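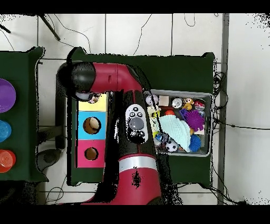

A robot arm over the sorting box and toy bin at Genisero's returns depot.

Toy hire firm Genisero has put a robot arm to work sorting returned toys, a job its packing staff used to do by hand at the end of each shift.

The firm handles 1,000 toys a day at its busiest, in December. Depot manager Torunn Hedlund said no jobs would go. The 2 sorters on the late shift have moved to checking and repairs, on the same pay, and their shift now finishes before the last bus.

Rogelio Yap, one of them, said his back was better for it but the new work was quieter than he liked. "I used to talk to people all evening," he said.

Staff still deal with anything the arm drops. The depot will review the change with its 69 workers after 2nd March.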